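Okow Arm Set-up Guide, Emville Shared Workshop
Section 7: Laying out the sweeping task
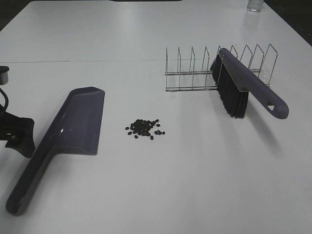 This section applies once the arm has been fixed to the bench and the joint check in Section 6 has been completed. Members who have not yet signed the workshop register should see Nusrat Sethi before switching on.

7.1 Clear the white table and wipe it with a dry cloth.

7.2 Lay the dustpan flat on the gripper side, with the front edge of the scoop turned towards the beans.

7.3 Tip a small heap of dark beans near the middle of the table. A few strays around the heap are acceptable and need not be gathered in.

7.4 Stand the wire rack on the far side and rest the hand brush across it, with the head between the dividers and the handle projecting.

Note: The brush must lift out freely. If the bristles catch on the wire, turn the head slightly and try again.

7.5 Switch on at the wall, then at the controller. Wait 15 seconds before opening the Loleveo panel.

7.6 Set the speed limit to 16 per cent and select "Approach handle". The gripper should stop beside the dustpan handle without pushing it.

Caution: Keep hands off the table while the green lamp is lit. Press the stop button before moving any item, including a single bean.

7.7 If the gripper stops short of the handle, repeat the joint check. Do not correct the position by pulling on the fingers or the cable.

7.8 Save the layout under your own name. Layouts are kept for 90 days.

Faults should be entered in the bench log and reported to Jitendra Pant.

Revised Jun 3, 2024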